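My second week of teaching by hand at the Cundgate site, and I've finally stopped gripping the thing like a tin opener. The job is cloth: squeeze the handheld gripper, pinch an edge, carry it over, let go. Then shake it all out and go again. The target for February is 400 good goes and I'm on 254, so don't ask me round for a while!

I thought it'd be mindless. It's a bit like teaching someone to drive — you suddenly notice every silly habit you've got. I kept hovering before each pinch, and a robot will happily learn to hover too.

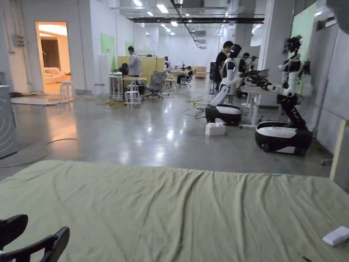
*My green cloth, creases and all, with the two big robots over on the right.*

I do sets of 15 and then have a wander and a cup of tea (my wrist insists). I've had a go at remote control as well, and I was dreadful — my hands kept wanting to feel the fabric. Eight tries, three decent folds. Back to the gripper tomorrow, starting with the far corners.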